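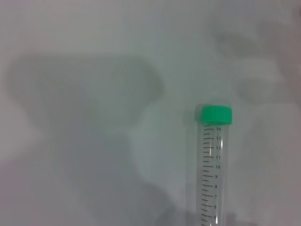

Workshop tips: choosing fingers for a small gripper
November 5, 2019
By Elikem Nartey

Many people write to me that they bought a small robot arm, and then the gripper does not hold anything they want. I had the same trouble for almost the whole first year. Since September I compare two grippers on my bench, the Veken parallel gripper and the Drendeo with the soft fingers, and I collected my notes into tips. Some of them are very simple, but I lost many evenings before I knew them.

Pick one object and stay with it

My test object is a plastic centrifuge tube, the conical kind with a green screw cap and printed marks on the side. I recommend it to everybody. It is cheap, it is smooth on the body and rough on the cap, and it is narrow, so a small error of position is visible at once. If you change the object every day you will not know if the gripper became better or the object became easier.

Do the first week with the tube empty. Water moves when the arm stops, and then you have two problems to study at the same time.

Grip the cap or grip the body?

The cap has small vertical ridges, and hard fingers like it very much. With the Veken I close on the cap and lift straight up, and it comes with no slipping. But check that the cap is screwed down well. I have lifted a cap and left the tube behind more than once.

The body is smooth. Hard fingers made of printed plastic slide on it, and if you increase the force the wall bends a little and the tube turns. The soft fingers of the Drendeo are better for the body. They are slower to close and they leave the tube not perfectly straight – one or two degrees, I would guess, and you must correct this before you put it into a rack.

For opening the cap I use the hard fingers, with another clamp on the body. The soft ones twist like wet bread.

Cover hard fingers with something

Before you buy new fingers, try a strip of bicycle inner tube, glued with contact glue. Clean the plastic with alcohol first and let the glue dry on both sides until it does not stick to your finger. Cecilia Atinga uses the cut fingers of kitchen gloves and only pulls them over the tips. Hers wear out quickly, but she changes them in one minute and I need an evening.

Do not use double-sided foam tape. It holds nicely for one day and then it creeps, and your closing position is wrong.

Camera on the wrist

A camera on the wrist sees the object from near and it does not need a calibration to the table every morning. I moved mine from the ceiling to the wrist and I do not want to go back. Some small things to know:

- Set the focus for the distance where you decide, not where you grip. For a tall object the near part will always be less sharp than the rest, you can live with it.

- Use a plain, matte surface. I had a shiny white shelf board before, and the software found the lamp in it and tried to pick it. Pale gray is good for me.

- Watch for the shadow. The arm makes big soft shadows on the table, and they move when the arm moves. If your program searches for dark edges, it will follow them. Search for color if you can. A bright green cap is easy to find even inside a shadow, a transparent wall is not.

- Clear plastic shows you what is behind it. Do not try to find the outline of the tube. Find the cap and calculate where the body must be, it is always under it.

- Put the lamp to the side and a sheet of baking paper in front of it. The white line of reflection on the tube will not disappear, but it stays in one place.

- If you want to read the printed marks, turn the tube until they face the camera before you do anything else. From a high angle the short lines between the numbers are the first to be lost.

Controllers

I have used the Ornideck board for both grippers. It is not a beautiful product, the screw terminals are too small for my screwdriver, but it lets me limit the current and this is the most important function for me. Set the limit low, try to lift, then increase by a small step. When the tube lifts and does not turn, stop there and write down the number. Please write it on paper, because I cleared the memory of the board by accident and had to begin again.

Fix the cable to the arm in two places, near the wrist and near the elbow, with some slack between. A tight cable pulls the wrist and you will blame the gripper.

How many times to try

Ten good lifts mean nothing. I made 658 lifts with the Veken, and on number 56 I was already sure it is perfect. Then a finger screw became loose and I had a bad series. Now I put a drop of the weak thread glue on each finger screw, and I look at them before each session. Kwame Quansah does 2000 lifts before he says a word about any gripper. I do not have his patience.

Keep a notebook with only these columns: object, finger, current limit, held, dropped, remark. The remark is what you will read later.

What I would buy

If you handle mostly caps, boxes and things with edges, take the Veken and the inner tube. If you handle bottles or fruit, take the Drendeo and be ready to clean it often, the soft fingers collect dust and then they hold less. Warm water and a little dish soap is enough, and dry them with a cloth that does not leave hair.

Bernice Asante asked me about vacuum cups. For narrow round things I did not have success with them, but my pump is also weak, so I will test again with a better one.

Recent tips
Cutting rubber strips with a straight edge
A rack for tubes from scrap wood
Which thread glue for which screw
Quiet the small air pump
Baking paper as a lamp diffuser, by Etornam Alhassan

Contact | Copyright 2019 Asante Workshop Pages | Back to top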